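Subject: Re: [comics-readers] Plindero, the second book: worth it?

2 min read

Hello all,

I finished the second volume of Plindero last night, so I try to answer the question from the list.

> I liked the first book but the ending felt rushed to me. Does the
> second one explain what happened to the ferry town, or is it again
> only hints? Also, is the lettering still so small? I read it with
> a lamp and still had trouble. 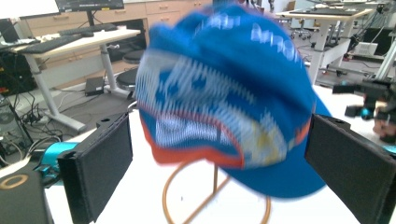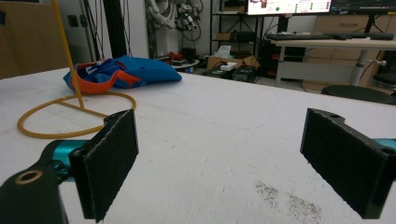 Yes, the ferry town comes back, but only in chapter 7. Before this you must be patient. The story jumps to the year 2059 and follows the old smuggler Grosel, who was in the first book for 2 pages and whom I had completely forgotten. I had to take the first volume from the shelf again to find him.

For me this is the better book. Grosel talks very little, and the artist lets him walk through long wordless pages, mostly in grey and a dirty yellow. The chase over the roofs takes 13 pages and there is not one speech balloon in it. I read it too fast the first time and then went back.

What I liked less is the sister. She appears, she is angry, she leaves. I think the writer keeps her for a third book, but I would prefer to know more about her already now.

About the lettering: it is a little larger, I compared both books side by side. The captions in the letters from prison are still hard to read, because they imitate handwriting.

My copy is the Studo hardback. I have not seen the paperback, so I cannot say if the paper is the same. If somebody has it, please write how the dark pages look.

Best regards,
Fernandes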